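3.2 Clear containers and what people make of them

Most of the storage literature we read before starting this work treats a container as a volume with a price. We came at it from the other side, having spent a good many evenings putting away lentils, screws, crayons and spare buttons, and we wanted to know why a see-through box so often ends up as the one people keep on the open shelf. The survey that opened the study (Section 2) gave us 1,663 usable answers, and a surprising share of the free comments were about transparency in one way or another: people liked to see how much rice was left, or they were tired of lifting lids, or (a smaller but very lively group) they could not stand looking at their own clutter and wished the maker had sold the same box in gray.

For the shelf trials we used plain, colorless, open-topped boxes of rectangular shape. We chose them after a long detour through colored and frosted ones, which turned out to muddle the question, as any tint at all changes how full a box seems to be. A colorless box is also harder to look at than one would think. Its near wall, its far wall and its floor all arrive at the eye together, and the lines of one lie across the lines of another, so that a person glancing at it from a corner has to sort out which edge belongs to what. We kept coming back to this in our discussions, and it shaped the way we wrote the instructions for the sorting task.

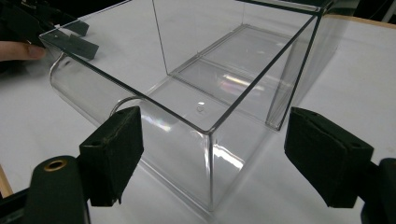

Figure 3. A clear rectangular container, corner toward the viewer.
C. Trostetti

The rim does a great deal of the work. In Figure 3 it is the darkest part of the box and the part one finds first, while the walls below it show up mainly through their reflections. Several participants in the Crabtree sessions told us, without being asked, that they reached for the rim and let the rest of the box look after itself. We had not planned to record this, and we are glad that we wrote it down anyway, for it explains a pattern in the timing data that puzzled us through most of September. Boxes set square to the shelf edge were picked up with very little hesitation. Boxes turned on the diagonal took longer on the first try, and then, once the person had handled one, scarcely longer at all.

Placement matters just as much as shape. In the Drasteck kitchen, where the pantry shelves are deep and rather narrow, the natural thing is to stand one box behind another, and that is what nearly every household in our sample does with dry goods at home. The arrangement saves width and costs attention. With opaque boxes the rear one simply disappears, and its contents with it, which is how people come to own 8 half-used bags of the same flour. With clear boxes the rear one stays partly in view through the front one, at least while the front one is empty or nearly so. We asked participants to tell us what was in the rear box at several stages of filling, and 97 of them completed the full series. Their answers stayed good for much longer than we had expected, and fell away only when the contents of the front box came close to its rim.

We should say something here about light and about the surface underneath. Our first trials were run on bare wood, which we liked for its homely feeling, but the grain showed through the walls and some participants found it distracting. A large white board laid over the table settled the matter. It left the boxes with only their own lines to show, and it made the comparison between one box and two much easier to judge. The cost is that a strong reflection on a wall can look like something inside the box, and two or three of our early misreadings came from nothing more than that. We moved the overhead lamp and repeated those trials.

The end-to-end arrangement, with both boxes empty, is given in Figure 4. It served as the starting layout for the filling series, and everything reported in Table 2 is measured from it.
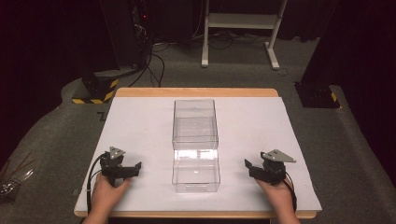 Figure 4. Two clear boxes end to end on a white board, empty.

Deten objected, on reading a draft of this section, that an empty pair flatters the clear box, and that in a real pantry the front one is hardly ever empty; the fair comparison, in that view, would begin with the front box half full. We think the objection is a good one and have tried to meet it. Table 2 now gives the half-full condition its own column, and the advantage of the clear box is smaller there, though it does not go away. We would add, in defense of the original layout, that people reorganizing a shelf nearly always begin with empty boxes, and that the choice of which box goes behind is made at that moment and seldom revisited.

A last point concerns labels. We left them off on purpose, so as not to give the reader of the label an advantage over the looker, but many households use them, and a label on the front wall hides a part of what the clear wall was bought to show. In the survey comments the happiest compromise seemed to be a small label low on one corner. We have not tested this and can only pass it along. A follow-up with 400 labeled and unlabeled fillings is being prepared, using the same boxes and the same white board, and will be reported separately.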